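Home | Kitchen | Storage | Cleaning | Shopping | Archive

How to close opened spice boxes and packets without buying anything

March 12, 2019
By Endang Saragih

Every few months somebody tells me I need a set of matching jars. The last lot I was shown came as 22 pieces with chalk labels, and I'll admit they looked lovely on the shelf in the shop. I have my doubts about how they look once you've spilt half a packet of ground spice getting it through the neck. You also lose the cooking instructions, the date and any idea of which red powder is which.

So I keep dry seasonings in what they came in and shut them properly. It isn't pretty. It takes a few minutes and you'll have most of what you need in a drawer.

You will need:

Wide elastic bands, the flat sort
Small plastic bags, clean
Scissors
A pen that writes on shiny paper

1. Get everything out on the table. Do this before you start closing anything, or you'll find the second open packet of the same thing after you've put the first one away. I put a cloth down so I can shake the crumbs off outside.

2. Throw out the wrappers. Sweet papers get in among the packets and take up more room than you'd think. Check the dates while you're at it, although I don't treat the date on a ground spice as law. Smell it. If it smells of cardboard, it will taste of cardboard.

3. Fold down any inner bag. Press the air out with the flat of your hand, working up from the bottom, then fold the top over twice. People swear by three folds or by rolling. I've tried both and can't tell the difference.

4. Band the box round its middle. A band near the top slides off the first time you pick the box up. Go round more than once and let the turns overlap. The cardboard will crease and pinch in, so don't do this to a box you want to keep nice. 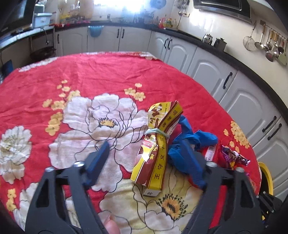

A long seasoning box held with a pale green band, next to a knotted blue bag.

If an end flap won't stay tucked, leave it. I used to tape mine down, and the tape tore the printing off when I next wanted the box open. As long as the inner bag is folded, the flap isn't doing much.

5. Knot small bags loosely. Twist the neck first, then tie it with enough tail left to get hold of. A tight little knot means scissors next time, and then you need another bag.

6. Write on anything you can't identify from outside. Name and month opened is plenty. "October" on a corner has saved me a good deal of sniffing.

7. Put the boxes back upright, with the opened ones at the front.

Does it keep spices fresher than a jar would? I don't believe so, and I'd be suspicious of anyone who promised you that an elastic band would. For a 200 gram bag that you use slowly, a jar with a good lid is probably better. For the odds and ends most of us have, I can't see that it's worth the money.

Sulastri Govindasamy wrote to ask whether clothes pegs would do instead. They will on soft packets. On a box they just fall off behind the rice.

Bands do perish, so look them over when you next have everything out and bin any that have gone sticky.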